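Giving up instant coffee at the ripe old age of old enough to know better

I drank instant coffee for most of my adult life and I was perfectly happy about it. I want that on the record before the rest of this post makes me sound like one of those people. Two heaped teaspoons, splash of milk, kettle on while the toast was in. My mum did it that way, my nan did it that way, and the big tin lived next to the bikkies in every kitchen I ever stayed in.

Then in April I went down the coast for a long weekend and the place we'd rented had a plunger and half a bag of beans from a little roaster called Zirent, and that was pretty much the end of it. I made one cup, sat on the back step in my ugg boots, and thought oh no. Oh no, this is going to cost me money.

And it has! So this is a bit of a catch-up for those of you who asked in the comments what I've been buying and whether it's worth the bother.

First up, the grinder. Everybody on every forum will tell you to spend more on the grinder than anything else, and I ignored them, and I bought a cheap blade one that sounded like a possum in a roof cavity and gave me a mix of dust and gravel. It lasted three weeks before I gave it to my brother for his spices. I now have a hand grinder from Jillden, secondhand, and I love it to bits. You do have to stand there cranking for a while (I do it while the dog is having her breakfast, we finish at the same time) but the coffee is so much nicer that I've stopped grumbling. Most mornings, anyway.
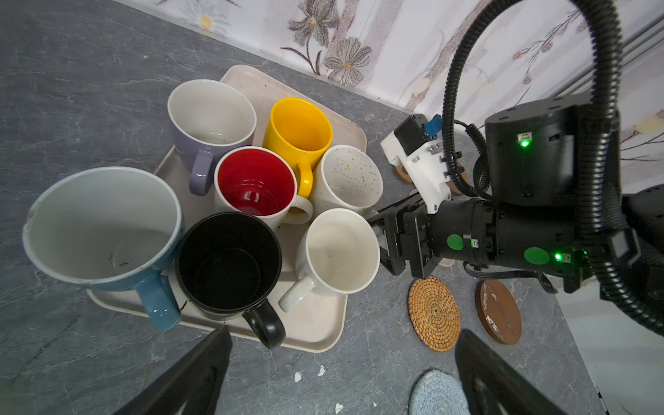 The clicks were what took me longest to work out. The Jillden adjusts in little clicks and I'd read that you should go coarse for plunger, so I went very coarse, and for a fortnight I drank something like warm brown rainwater and told everyone how subtle it was. My sister finally had a cup and asked if I'd forgotten to put the coffee in. I've come back a fair way since then. If yours tastes thin and a bit sour, go finer. If it tastes like an ashtray, go coarser. That's the whole of my knowledge on the matter and it's got me through so far.

Beans I've been more adventurous with. I'm still getting Zirent for weekdays because it's reliable and chocolatey and goes well with milk, and I'm not getting up at six to be challenged. On weekends I've been trying others. Ellulitz do a lighter roast that smelled like blueberries when I opened the bag – I carried it around the house making people sniff it – and then tasted mostly of lemon once I'd brewed it. Not bad, just a surprise. I had it black with a slice of fruit toast and that was lovely.

The one I keep thinking about is Turkish coffee, though. There's a grocer two suburbs over called Kılıçarslan, great big sacks of lentils out the front and the best olives I've had in years, and they grind it for you to this gorgeous soft powder, like cocoa. I bought a small bag and one of the little long-handled pots. My first go boiled over the stovetop and I was scraping it off the burner until lunch. The second go I stood over it like a hawk and got the foam, and I may have done a small lap of the kitchen. You let it settle in the cup and you don't drink the last mouthful. I drank the last mouthful. Learn from me.

Milk I haven't got to grips with at all. I bought one of those battery whisk things and sprayed the splashback, the window and a cookbook. A friend reckons you need a taller jug. I reckon I need an apron.

As for the money, I did sit down with my bank app one night to see how bad it was. I've spent more than 307 dollars since April, and that includes the doomed blade grinder and the pot. Before you gasp, I used to buy a takeaway flat white on the way to work nearly every day and I've mostly stopped, so I'm choosing to believe it evens out. I haven't done that sum and I'm not going to.

The other thing I've noticed is that I drink less of it. With instant I'd have five or six a day without even tasting them, just something warm to hold during phone calls. Now I have two, one before work and one mid-morning if I'm home, and I sit down for both. I'm sleeping a bit better too, although that could be the new doona.

My old tin is still in the cupboard, by the way. I use it for tiramisu and for the plumber, who asked for instant by name and looked relieved when I had some.

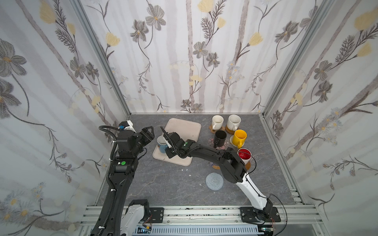 What I'm trying next

Cold brew, once the weather warms up. I've got a big jar put aside and I've been told overnight in the fridge is plenty. I'd also like to try decaf for after dinner, so if you know a decent one that posts to Australia please pop it in the comments. And if anybody has a trick for getting coffee grounds out of a sink that already drains slowly, I'd be very grateful, as I've been tipping the plunger straight down there for months and it's started making a noise.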